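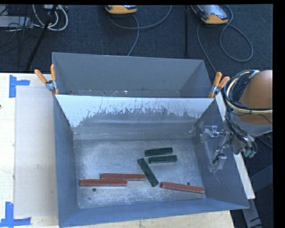 Why should blocks be stored by color when a child or a student can see the color anyway?
Sorting saves time at the start of the next activity, and it shows quickly when a block is missing from a set.

Storage of Building Blocks in a Shared Workroom
Student project report, second semester
Authors: Þórarinn Bundgaard and Maxine Te Moana

1. Background

Our department has a workroom, called the Hollis room by everyone, where the building blocks for the design course are kept. The blocks are used by many groups during one week. After the lesson they are put into metal bins, and the next group must take out what it needs. In June we received the task to study how this storage works and to propose a simple improvement.

We had both used the room before as students of the course, so we knew the problem. A group which needs only green blocks must first move the red ones away. With few blocks this is a small work. With a full bin it is noisy and slow, and the blocks at the bottom are forgotten.

2. Material

The bins are of gray metal and they stand on a wooden table. The side walls are sloping, so the floor of the bin is smaller than the opening. There are round holes in the floor. The inside is scratched in many places, most clearly on the upper part of the rear wall, where there is a bright area with a ragged lower border.

For the trials we used a small set, three dark green blocks and three reddish-brown blocks. The red blocks are longer and slimmer than the green ones. This difference was useful to us, as we wanted to know if people sort by color or by shape when they are in a hurry. In our set both ways give the same result, and this is a weakness of the study which we noticed too late.

3. Method

We asked 14 students from the course to take part. Each student started with the mixed set in the front bin and had the rear bin free for the sorting. We gave only one instruction: "Please separate the two kinds." We did not say which kind should be moved.

We wrote down which kind was moved first and if the student used one hand or two. The time was limited to 30 seconds, but this limit was never reached with the small set.

4. Results

Most of the students moved the red blocks first. When we asked for the reason, they answered that a long block is easier to hold. Two students moved the green blocks because these were lying close together and could be taken at once.

Blocks that lay near the sloping wall were more difficult to grip from the side. Several students pushed such a block to the middle before they lifted it - we had not expected this and had no column for it in our table.

5. Proposal

We propose that each bin gets a colored label on the outer wall and that the bins stay one behind the other, as they are now. The labels should be from the Druvano type already used on the shelves, so no new purchase is needed. We also propose a thin mat for the floor of the bin against the noise, with openings where the holes are. The mat was not tested.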